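To: pratside-home-automation list
Subject: Re: Re: can any of these things do a bathroom yet?
Time: 9:10 pm

On a night in September another list member wrote:

> OK, I'll bite. Every few months somebody posts a clip of an arm folding
> a shirt and we all get excited, and then I go upstairs and scrub the
> bathroom by hand like my grandmother did. My floor robot is great. My
> mower robot is fine. But is there anything, at any price, that will
> clean a sink? I don't mean a hotel with a budget. I mean my sink, with
> my toothpaste on it. If the answer is "two more years" please just say
> so, I have been hearing "two more years" for a while now.
>
> Also, is Brokus worth looking at or is it all brochures?

Hi all,

I can't resist this one, sorry in advance for the length. Short answer for the sink: no, not one I'd pay for. Long answer below, and feel free to skip to the part about money.

I've been following this stuff as a hobby for 10 years and I spent a good chunk of the summer going to demos (my family has opinions about this). So I'll go chore by chore.

FLOORS

Done, pretty much. You already know that. Mine gets stuck under the same chair every time and I've stopped being mad about it. The mopping ones still leave the corners for you, but I'd never go back.

DISHES

Closer than I expected! I watched the Zetus kitchen arm load a dishwasher and it did fine with plates and mugs. Then somebody handed it a cheese grater and it stood there thinking for so long that people wandered off to get coffee. When it did pick the thing up, it put it in upside down on top of a bowl. My teenager does that too, so maybe call it a tie.

LAUNDRY

Folding towels, yes, slowly. A fitted sheet, forget it. Trevor (that's the name of the folding machine, not a person, I had to ask) got through 9 towels while I was standing there and they were neater than mine. But a person had to smooth each one out flat before it went in, and smoothing it out is half the job as far as I'm concerned.

SHOP FLOOR STUFF

I know a few of you work in plants, so correct me if I'm off. Moving bins from A to B, sure, that's old news. Wiping down a bench at the end of a shift is still somebody with a rag everywhere I've been. A flat steel bench ought to be about the easiest cleaning job in the world, and then people leave their tape measure and half a sandwich on it, and you're back to the rag.

BATHROOMS

Now for your actual question. A sink looks so simple, doesn't it? It's a bowl. But think about what your hand does in there. You press harder on the dried stuff, you go lightly around the drain stopper, you hook a finger behind the faucet where the gunk lives, and you do all of it without thinking. The bowl curves in every direction, so the cloth has to keep turning to stay flat against it, and shiny white ceramic is miserable for cameras. Half of what they pick up is the ceiling light bouncing back, and a gray smudge next to a big bright glare spot is hard enough for me to see with my glasses on.

And then the cloth itself! Cloth is never the same shape twice. Pick it up off the rim and it's one lump, drop it and it's a different lump. Every one of the demo people I talked to groaned when I brought up rags. One of them told me she'd take a cheese grater over a dishcloth any day.

So this is the job: a plain white bowl with some faint streaks down the left side, a crumpled navy cloth over the rim, and an arm that has to put the two together.

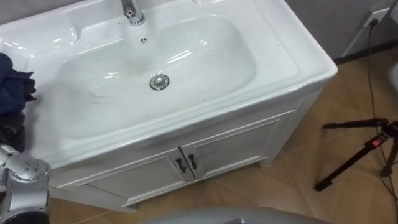
WHAT IT COSTS

Brokus quoted me $1572 for the arm by itself. No base, no hand on the end, no software beyond the basics. I like their arm, it's quiet and it stops when you bump into it, so no, it isn't all brochures. But for a sink you'd be paying that and then spending your weekends teaching it to hold a rag. I timed myself on our bathroom sink and it took 2 minutes, and that included hunting for the spray bottle.

If you enjoy tinkering, go for it, and please post what happens! If you just want the toothpaste gone, keep your money. And I'm not going to say two more years. I said that on this very list once and I still get teased.

Has anybody tried one of those spinning brush heads on an arm in place of a cloth? It seems like it would get around the whole lump problem, but I wonder what it does to the splashing. I'd love to hear about it before I talk myself into buying one.

Cheers from the soggy end of Pratside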